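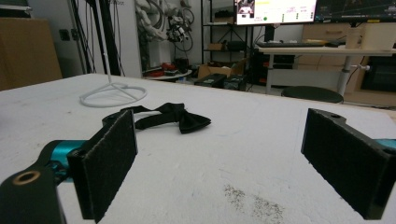 Pelstead, March

Ticket 688 – hand gripper, fingers closing off center
Status: open, watching

Picked this one up first thing and I'm glad I did, because it's a fun fault! Soft items kept sliding toward the right finger on the close. The bow tie was the worst of the lot: the pleated part would catch, the neck strap would drag, and the whole thing turned on the table.

9:10 – Checked the pads. The fuzzy face on the left one was packed with lint, so I brushed it out (stiff nylon brush, no solvent). Right pad got the same.

9:35 – Ran 80 closes with the bow tie flat on the white table. Better, still drifting.

10:20 – Took the left bracket off. The screw had backed out and the bracket could rock. Cleaned the threads, new screw from the Lemaire kit, snugged down with the fingers held shut on the Grekgate shim. What a difference – they meet square now and the close feels lovely.

11:05 – Another 113 closes, same bow tie, strap looped to the left every time. No turning at all. Very happy with that.

Still to do: the tabletop has grit on it near the front edge, dark specks. Wipe before the next run or it goes straight back into the pads.

Cycle counter was at 986 when I closed up. Next pad check when it rolls over to four digits. If the drift comes back before then, add to this ticket and try the bracket screw first. Basum has the spare pads on order.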